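Can a robot clear the kitchen yet?

Almost, in simulation. Vurnemon ran its two-arm model through 837 practice rounds of counter chores this spring. Picking up one item at a time is going well. Clearing a full counter is still slow, and the cups and bowls cause most of the trouble. Falby plans to try the same chores in a real kitchen in June.
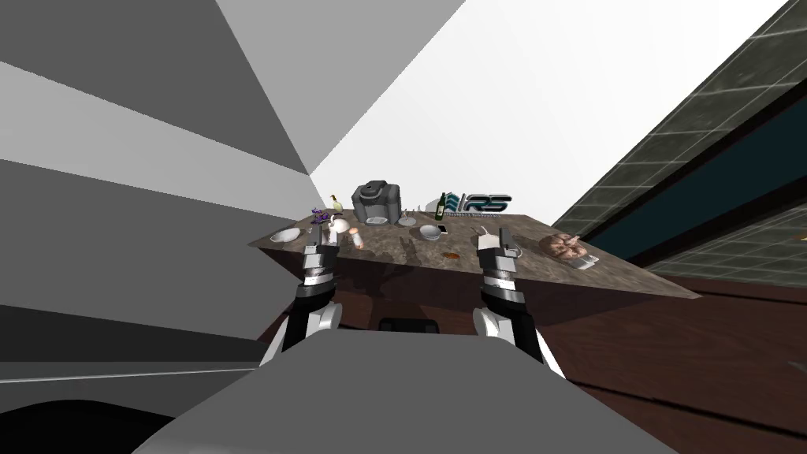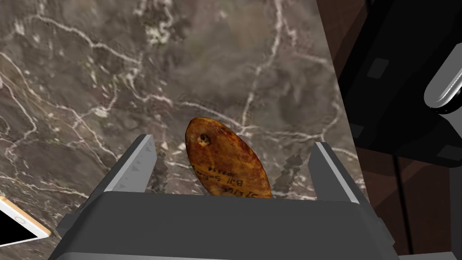 Simulated kitchen chores: the full counter (first) and a tag held in the gripper (second).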